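Sidbridge Community House
Progress report to the Ketilsson Fund, equipment and storage grant
April 27, 2018
Prepared by Wiebke Steinbach

Period covered

The report covers the work done since the grant was paid in March. The grant was for sorting out the shared equipment at the house, giving each group a fixed place for its things, and setting up a table where small items are kept and checked out.

Work completed

The storeroom has been emptied and everything in it sorted. We filled almost 50 crates. Broken items and chargers that matched nothing were taken to the recycling center. Duplicates in good condition went to the Makadano youth club, which had asked for hand tools and board games.

Each item we kept has a number and a line in the equipment book. The book has room for 1000 entries, so it should last. Groups write down what they take and cross it out when it comes back. The Rirkar sewing group was the first to use it and suggested a column for repairs, which we have added.

The small items table is in use. Tools and pens go together in the green basket, and the tape measure stays beside it. The remote controls, the small scissors and the game controller also have their place on the table. Larger things go on the pine shelving next to it. Before the grant, most of these were in a drawer in the office and could only be borrowed when the office was open.
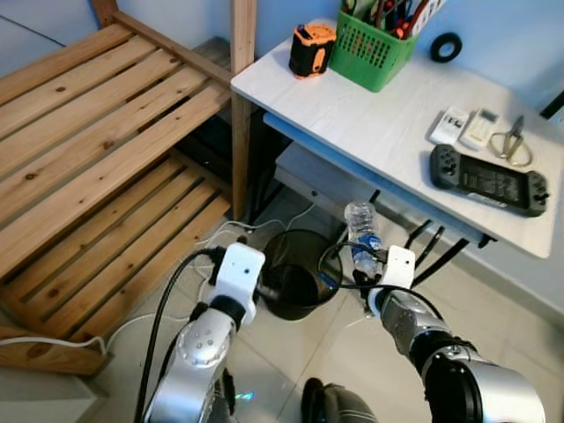

Sang-wook Hyun wrote back on the draft of this report that the remotes should have the name of their room on them, as two groups had taken the wrong one upstairs and then reported the projector as faulty. He would also like spare batteries kept at the table and asked whether these could come out of the grant. We think they can, under consumables, and will go ahead unless the Fund objects.

Work not yet done

The labels for the shelves have been ordered and have not arrived. We ordered 100, in two sizes. Until they come we are using paper and tape.

The cables need attention. Several black ones hang down under the table, and there is a white one on the floor by the shelves. We want them clipped up before the summer program begins and have asked the electrician for a price.

The written guide for new groups is half finished. The part on borrowing is done and the part on returns still has to be agreed with the evening groups, who leave after the office has closed.

Spending

Spending is within the budget. The sorting cost less than planned, and the labels cost more. We ask for permission to move 10 percent of the transport line to materials, which would cover the labels and the cable clips. No other changes are requested.

Next steps

Fit the labels when they arrive.
Mark the remotes by room.
Get the cables off the floor.
Finish the guide and give a copy to every group.
Check the whole equipment book against the shelves once before the final report.

Receipts are attached separately. Questions about the figures can be sent to me at the house office.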